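People wanted who don't believe cleaning labels

Flisten is looking for households to take part in a home trial of surface sprays this January. We don't make sprays and we don't sell them. We have read plenty of bottles promising to shift grease in seconds, and we would like to know how many of them do better than a damp cloth.

You would get 5 unmarked sprays to use on your own worktops, hob and bathroom sink over 8 weeks. One may be little more than water. We won't say which until the end, so please don't ask. 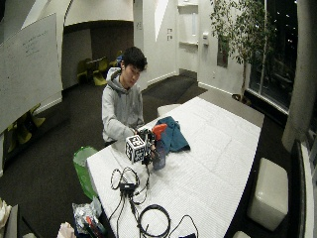

Each Friday you fill in a short form. Say what you cleaned, how long you gave it and whether you would pay for the stuff. "Smells nice" is not a result – we had 412 replies along those lines in the last trial and could use very few of them.

You must be over 18 and do most of the cleaning at home. Anyone with asthma or a skin condition should sit this one out. So should anyone who works for a cleaning brand.

We pay £500, half at the midway point and half when the last form is in. Miss two forms and the second half goes.

To apply, write to the Drumia trial desk at Flisten and tell us about a product that let you down.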